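Nayeli Varela
A small thread about moving our sewing and repair room into the metal-roof unit in Plostmont. I write it for the people who asked me about light and noise. 1/ 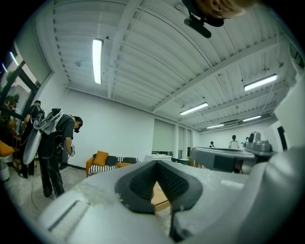

2/ We signed for the unit in April. I was looking for a place where I can see a black thread on black cloth without pain in the eyes. In the old room at Torkach I had one bulb and a window that looked on a wall.

3/ So the first thing I check in any room now is the ceiling. Ours is white corrugated metal with tube lights. The white colour helps a lot, as the light comes back down to you from all sides and the shadow of your own hand is softer.

4/ The tubes are cold in colour. For cutting and measuring I like it. For choosing colours I don't trust it, and I take the cloth outside to the door for one minute. Please do this also if you buy thread in a shop with such lights. I once made a navy hem on black trousers.

5/ The pipes and cables are fastened on the ribs of the ceiling, on the outside of everything. At first I found it ugly and asked Mwangi Mollel if we can cover them. He said to leave it, you will be glad when something must be repaired. I have stopped seeing them.

6/ Rain. Yes, it is loud. With light rain you can talk normally. With heavy rain we stop talking and do the work that needs no talking, for example unpicking. I have learned to keep a box of unpicking for this.

7/ Somebody asked if metal roof means hot. We have been in only for the spring so I can't answer well. After lunch it gets warm at my table and I open the door. Ask me again in August.

8/ Money, because three people wrote to me privately. The rent is 544 a month, with water but without electricity. The old room was 347, but there I paid also for storage in another building, and I carried bags between the two places in all weather.

9/ For the moving I packed 57 boxes and wrote on each one what is inside, on the short side and not on the top. When boxes are stacked you don't see the top. This is the best advice in the whole thread, I think.

10/ My mistake was the buttons. I put all the jars in one box and Mwangi could hardly lift it. Buttons should be shared between many boxes, with cloth around them.

11/ The big cutting table came from Kariuki, second hand, 75 with delivery. One leg was a little short. We put folded felt under it, and I must change the felt from time to time because it becomes flat.

12/ I put the table so that the tube light goes along its length, and not across. If the light goes across, you get a line of shadow from the ruler exactly where you want to cut. Try it at home with a lamp and you will see what I mean.

13/ What I still want to do: a curtain for a small fitting corner, hooks for the long rulers, and a mat for standing. The floor is hard on the knees after several hours. If someone has used the mats from Vemetti, please tell me if they lie flat or if the corners come up.

14/ A reply to the question about visits: yes, you can come with your repairs in the afternoon, after two. Please wash the clothes first. And if a button fell off and you have it, bring the button too.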